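The flag over the chapel at Whitelaw

I wasn't going to write about the flag, because everyone at home has heard me go on about it already, but three of you emailed after my last post asking what happened at Whitelaw, so get yourselves a cup of tea.

For those who don't know the place, Whitelaw is the old hill chapel above Pungate, and for as long as I can remember two congregations have shared it. We have it in the mornings and the Mokotside people have it from four o'clock on. There is a path, a gate, a bell that sticks, and a burial ground where both sides have family. My grandmother is up there, under the yew — my mother still brings her lemon drops.

In August, on the morning of the founders' service, somebody had tied a long blue and white banner to the bell frame. It was the banner of the Clullus league, the ones who want the chapel handed over to one congregation and the other sent down the hill. By the time I got there the path was packed. The county paper later said 762 people, and I would believe it, because I was stuck behind most of them with a folding chair under my arm.

Two young officers were at the gate, very polite and very pink in the face, and they asked for the banner to come down before anyone went in. Some people cheered at that and some people shouted. A man near me said it was our chapel and our bell and we could hang our laundry from it if we liked. I understood him a little, I have to say. Nobody enjoys being told what to do at their own grandmother's graveside.

Then Fatos Karagiannis, who has led our singing for years and has a voice like a tugboat, simply started the first hymn out there on the path. We were all so used to following her that we joined in, and somewhere in the second verse the banner came down. I didn't see who untied it. I've heard four names since.

The league has a petition going now with 3,000 signatures on it, and the other side has one too. The county wants a permit for any gathering of more than 50, which would rule out most of our funerals. I signed neither petition. I did write a letter, far too long, asking them to leave the hours as they are and fix the bell.
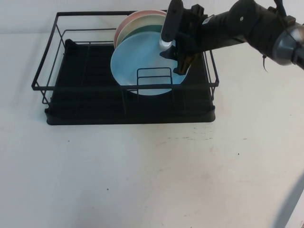

Pastel plates in the black rack.

Aiguo Ding from the Mokotside side called me after supper last night and we talked for nearly an hour, mostly about the letter and then about his knees. He thinks the permit rule will be dropped before winter. I'm less sure, but he has been right about the county before. We're both going to the hearing, and he's saving me a seat by the radiator.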